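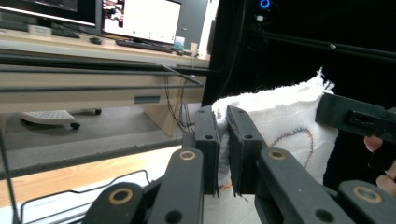 Right, I have fallen down a hole and I'm taking you all with me. The hole is household linen. Specifically, laundry marks! A thread.

So before machines at home, if you sent your washing out, every single piece needed a mark or you'd never see it again. Tiny cross stitch initials in red cotton, usually in one corner, often with a number after them.

The number is the bit I love. It tells you which one of the set it was. I've got a pillowcase marked R.T. 7, which means there were at least six others, and where on earth are they now??

Bought it at the Jurham flea market in January for £2. The seller, Leanne Pickering, had a whole suitcase of the stuff under her table and let me sit on the floor and go through it. Best morning of my year so far.

Some people used ink instead. You wrote the name on and then ironed it so it went black and stayed black. Lots of it went brown over time, and on a few of mine it's eaten right through the cloth, so you get a surname made of holes.

Beverley Inskip (who taught me to darn, and has far more patience than I deserve) has a tablecloth from her gran with three different marks on it. Mother, daughter, then daughter's married name. Nobody unpicked the old ones, they just stitched the next one underneath.

In Jarkby they did it differently again - Hjørdis Ekström sent me photos of her family's towels and the marks are all white on white. You have to tilt them at the window to read them. Gorgeous, and I'd imagine a total pain for whoever was sorting.

Quick washing note as I got asked last time. Cool soak, plain soap, change the water when it goes tea coloured. Don't wring. Dry flat if you've got the room, over the bath if you haven't. No bleach on anything with red thread, please, I've done it and I'm still cross.

My pile is now up to 27 marked pieces. Dennis Birkett tells me he has 200 and keeps them in a wardrobe, sorted by initial, so I'm feeling quite restrained.

If you've got a marked sheet or a hanky at the back of a cupboard, go and look in the corners and tell me what it says! Especially if it's an R.T. - I want number 6.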